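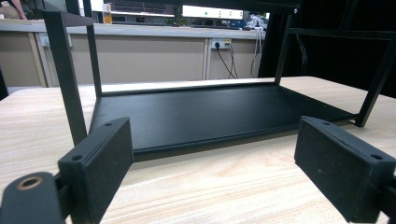
Figure 4. A black metal shelf with a flat base tray, standing on a light wood-grain tabletop.

By Radka Stojanović and Esi Bawa
April 19, 2021

4. The small shelf and the surface it stands on

Of all the furnishings that came up in our conversations with households in Gekilden, the little open shelf was the one people had the least to say about at first and the most to say about once they got going. We had gone in expecting to hear about cupboards and drawers, and we did hear about them at length, but again and again the talk drifted back to the thing on the table or the counter that holds whatever is in use this week. People called it the rack, the stand, the stacker, or simply "the black thing," and one household in Nandura had given theirs a pet name that we have promised not to print.

The shelf in Figure 4 is a good one to think with, as it is so plain. The uprights and rails are thin square metal tubing, and the base is a flat sheet of metal with a raised lip along its front edge. We would like to spend a little time on that lip, which seems to us to matter more than its size suggests. In the Lovano study of countertop storage, which one of us worked on before the present project began, the shelves without any kind of edge were wiped down more often, and the ones with an edge were filled more fully. We heard much the same in Gekilden. A lip makes people bold. They will push a jar right to the front, and then another beside it, and feel quite comfortable about both. On the other hand it catches crumbs, and the same person who praised it in one breath would usually complain about it in the next!

A second point concerns how open the shelf is. With posts and rails in place of solid walls, one can see through it to the room behind, in this case to a long run of beige cabinet fronts. Several of the people we spoke with described this openness as the reason they could bear to keep a shelf out at all. A closed box of the same size, they told us, would have felt like one more cupboard that had wandered out of line. An open one feels lighter, and it can be moved without first being emptied (or so its owners believe, and we have watched a fair number of them try). At the same time openness puts the contents on show, and that brings its own small duties. Tins get turned so the labels face forward. The torn packet goes behind the whole one. In one kitchen we sat for most of a February afternoon while the owner talked us through her shelf, and by the time the tea was finished she had rearranged it twice without seeming to notice.

Color came up as well, though we had not planned to ask about it. Black was the popular choice among our households, and it was popular for reasons that did not always agree with one another. Some liked it against pale wood, where the outline stands out cleanly and makes even a rather crowded table look as if someone had given it thought. Others picked black in the hope that it would hide marks, and were disappointed to find that flour and dust show up on it beautifully. Muñoz, the shop where almost 70 of the shelves in our survey were bought, also sold a white version, and the few families who owned one tended to keep it in the bathroom.

We want to be careful not to make too much of a single object. A bare shelf shows its construction very well and tells us much less about its working life, and the reader should take our remarks on use as coming from the visits and the interviews. Still, we found it helpful to look at the structure on its own before turning to the contents. Once the jars, the mail, and the fruit are in place, it becomes surprisingly hard to talk with anyone about the shelf at all, and the conversation goes straight to the fruit.

There is also the matter of the table itself. A shelf set on a tabletop takes over a patch of surface that might have been used for rolling dough or doing homework, and what it offers in return is height. Our households were well aware of this exchange and made it over and over again in small ways, sliding the shelf back against the wall at mealtimes and pulling it forward afterward. Section 5 follows three of these households through an ordinary week and looks at where the shelf goes when the table is wanted for something else.

Last updated: Monday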